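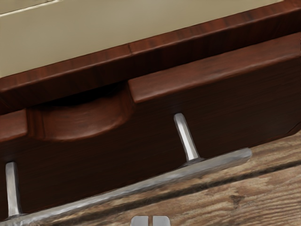

When a company tells its people that 124 of them may take a package and leave, it likes to call the thing voluntary, and I have been chewing on that word since January. My father worked at a furniture plant, and so did I for a while before I went over to the union office, and I suppose that is why I still think of a job in terms of things like a dark reddish-brown rim of wood over a drawer front, with the seam where two lengths meet. You learn to look at the seam first. In a severance offer the seam is the deadline, and at Morside the deadline was six days.

Six days! I have taken longer than that to choose a washing machine. The letter went out at four in the afternoon, with a table of payments on the second page and a line near the bottom saying that the company "could not guarantee the same terms" to anyone who waited. I have read that line to my wife, to my brother-in-law and to a very patient man at the bus stop, and all of them heard the same thing I did. Take it now, or take your chances.

I should say that I don't think the managers at Morside are bad people. Aurel Filip, who signed the letter, came up from the loading dock and has sat at plenty of kitchen tables in this town, mine included. He told me the orders had dried up after Dastadance moved its business elsewhere, and I believe him. A firm that is losing money has to do something, and I would much sooner it offered people a decent sum than locked the gate one morning. Some folks were glad of it, too. Virgil Vasiliu had his eye on retirement anyway, and he took the money and bought a boat that he has been talking about for as long as I've known him (it leaks, he says, but he is happy).

But then there is Roxana Onu, who had two kids in school and a husband between jobs. She asked for one thing, a list of which departments would be cut if too few people signed. She was told it wasn't ready. So she had to guess whether her own chair was safe, and she guessed no, and she signed. A while later her old department was hiring through an agency, at lower pay and with no pension. I can't look at that and call what she did a choice, not in the way you or I use the word at home.

What would I like to see instead? Nothing very grand. I'd like 40 days to think it over, written into law, with the clock starting only when the company has handed over its plan for the jobs that remain. I'd like the worker to be able to bring somebody along who knows how to read a contract. And I'd like any firm that pays people to go to be kept from filling those same jobs with agency workers for a good long stretch afterward.

Matěj Machala, who runs the small shop over at Wornar, wrote to tell me that rules like these would sink a business his size. It was a thoughtful letter and I've answered it at length, probably more length than he wanted. He has a point about paperwork, and I'd gladly see the smallest employers given a shorter form. I can't go along with him on the waiting period, though. Time costs a company some wages. Hurry can cost a family the house.

The labor board takes comments on the new severance rules through the end of the month, and a letter in your own words is fine. Aurelia Tănase at the Sârbu library has printed copies of the draft at the front desk, and she will help you find the right page if you ask.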